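Wir verwenden Cookies, um Inhalte zu personalisieren und die Zugriffe auf unsere Website zu analysieren. Mit der weiteren Nutzung stimmen Sie dem zu. Einstellungen | Alle akzeptieren

Kategorie: Anleitungen & Downloads > Haushaltswaagen > Paketwaagen

4. Inbetriebnahme und Wägebetrieb

Dieser Abschnitt gilt für die Tischwaage Budier in der Ausführung mit abgesetzter Anzeige. Für die Ausführung mit fest verbauter Anzeige siehe Abschnitt 7.

4.1 Aufstellen

1. Waage auf eine feste, waagerechte Unterlage stellen. Teppich, Schneidematten und Schaumstoffunterlagen sind nicht geeignet.
2. Die vier Stellfüße so weit drehen, bis die Luftblase der Libelle im Ring steht.
3. Kontermuttern der Stellfüße von Hand anziehen.
4. Transportsicherung (roter Stift, Unterseite) herausziehen und aufbewahren.
5. Anzeigekabel in die Buchse A stecken, bis es einrastet.

ACHTUNG: Waage niemals mit gesteckter Transportsicherung belasten. Die Wägezelle kann dabei bleibend verformt werden. Schäden dieser Art fallen nicht unter die Gewährleistung.

Hinweis: Nach einem Transport bei niedrigen Temperaturen die Waage vor dem Einschalten 2 Stunden im Raum stehen lassen.

4.2 Einschalten und Nullstellen

1. Wägeplatte vollständig entlasten.
2. Taste ON/ZERO drücken. Es folgt der Segmenttest, danach erscheint die Firmwareversion.
3. Warten, bis die Anzeige 0 g und das Stabilitätssymbol zeigt.
4. Erscheint stattdessen »- - - -«, steht die Waage unruhig. Zugluft und Erschütterungen beseitigen, Schritt 2 wiederholen.

4.3 Justieren

Die Waage ist ab Werk justiert. Eine erneute Justierung ist nach jedem Wechsel des Aufstellorts erforderlich, sonst einmal jährlich. Benötigt wird das Prüfgewicht 1.000 g (Zubehör, nicht im Lieferumfang).

1. Waage 50 Minuten eingeschaltet lassen.
2. Taste CAL gedrückt halten, bis »CAL 0« erscheint. Wägeplatte nicht berühren.
3. Sobald »CAL 1« blinkt, Prüfgewicht mittig auflegen.
4. Anzeige »PASS« abwarten, Prüfgewicht abnehmen.

Bei »FAIL« bleibt die bisherige Justierung erhalten. Häufigste Ursache ist ein außermittig aufgelegtes Prüfgewicht.

4.4 Weiche und unregelmäßig geformte Artikel

Plüschtiere, Kissen und Textilien liegen oft über den Rand der Wägeplatte hinaus. Berührt ein Teil des Artikels die Unterlage oder das Gehäuse, wird ein zu geringes Gewicht angezeigt. Solche Artikel sind in der Wägeschale Tistby zu wiegen. 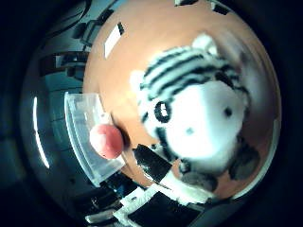 Abb. 4-3: Weicher Artikel (Plüschtier)

1. Wägeschale auf die Platte setzen und Taste TARE drücken. Die Anzeige geht auf 0 g zurück.
2. Artikel einlegen. Ohren, Beine und Etiketten dürfen nicht über den Schalenrand hängen.
3. Stabilitätssymbol abwarten und Wert ablesen.
4. Bei Artikeln unter 500 g die Feinanzeige mit Taste x10 zuschalten.

Hinweis: Nach dem Abnehmen der Schale zeigt die Waage einen negativen Wert. Dies ist keine Störung - TARE erneut drücken.

4.5 Datenübertragung

Die Übertragung an die Versandsoftware Stelmakh erfolgt über Buchse B. In der Software unter »Geräte« das Profil »Birby seriell« wählen. Andere Profile liefern zwar Werte, aber ohne Stabilitätskennung; diese dürfen nicht für die Frankierung verwendet werden.

4.6 Reinigung

Vor der Reinigung Netzteil abziehen. Wägeplatte nach oben abheben und feucht abwischen. Keine Lösungsmittel, keine Druckluft im Bereich der Wägezelle - auch nicht kurzzeitig.

Stand: 4. Juli 2024
Redaktion: Begoña Sarmiento
Technische Prüfung: Iraís Olvera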